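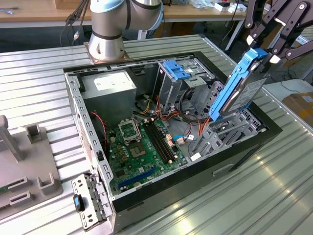 A hard drive in its blue caddy, held above the open case.

Skaltura Teardown Kit: your questions

Since we put the kit on our bench the inbox has been filling up, which is great! These are the ones that come up most. Last updated 1 April 2022.

What is the Skaltura kit?
It's a gripper, a set of bench fixtures and a software package that together let a collaborative arm take parts out of desktop computers. It's made for refurbishers, recyclers and college programs. The arm itself is sold separately, and so is the bench.

What can it handle?
Hard drives in caddies are its favourite job, and the one we'd show a visitor first. Memory and expansion cards come next. Power supplies are on the list for a later release — we'll try them the minute they're ready.

Why start with drives?
They're the part most shops need out before anything else can happen to a computer, and they make a good test. A caddy has to be held at the right angle, the bay is narrow and there are cables in the neighbourhood. Watching the fingers line up on one is still the best part of my day.

Does the case need to be prepared?
A little. Take off the side panel, lay the tower flat with the inside facing up and tuck any long cables away from the bays. Most people have the knack of it by their second computer. I'd budget two minutes each.

Does it only work with one kind of case?
No, but each case style needs its own profile. The kit comes with 12, and you can teach it more by guiding the arm through the moves by hand. Oi-ling Tseng, who trains new users for us, can build a profile in 30 minutes. My first took a whole afternoon and I enjoyed every bit of it.

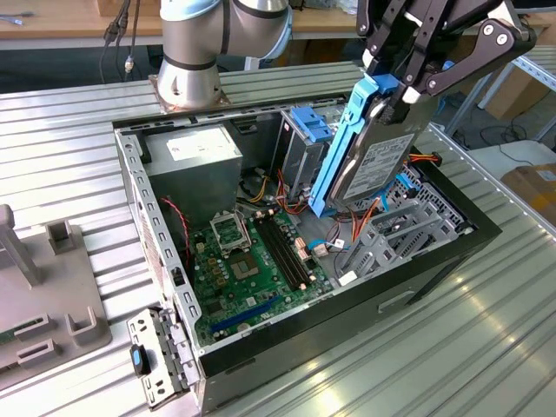

Drive and caddy at a slant, partway inside the case.

Can it put drives in as well as take them out?
Yes! The same fingers do both. Going in is the fussier direction, so the default speed is lower, and I'd leave it that way until you trust your profile.

What about cables?
Plugs are still a job for people. Small connectors with clips are hard for any gripper, and this one doesn't pretend otherwise. Pull the power and data plugs before a removal run. Trondeck makes an add-on tool for plugs that we hope to borrow next winter, and I'll write it up here if we do.

How big is the gripper once it's in the case?
Bigger than you'd think from the brochure. It's a linkage design, so the plates need elbow room as the fingers open and close. In a roomy tower it's fine. In slim office desktops we've had to come in from one side, and there are a couple we've given up on for now. Measure the space over the drive bay before you order.

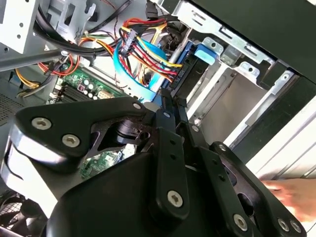 Page 2

Can I have my hands near it while it's running?
The arm is a collaborative model, but please do your own risk assessment and follow the arm maker's rules. At our bench, anyone reaching into the work area has to have done the training first, and we set the reduced speed for teaching. Keep sleeves and lanyards clear of the linkage, as the pivots can pinch.

What does it cost?
We paid $525 for the starter fixture set in January. The gripper is quoted per customer, depending on which arm you have, so ask the dealer. Ours was Ķēniņš, and they answered every odd question I sent them.

Is it faster than a person?
On a single computer, no way. A technician with a screwdriver will beat it easily. Where it earns its spot is a long run of the same model, when the person beside it can get on with unplugging and sorting. If every tower you see is different, I'd hold off.

Does it work with Wositz software?
It exports a plain spreadsheet file, and Wositz reads that without any fuss. You'll have to match up the column names the first time.

Can I come and try it?
Please do! Bring a tower you don't mind us practising on, with your data already backed up and the side panel screws loosened. Email the front desk to book a bench, and tell us the case model so we can check for a profile before you get here.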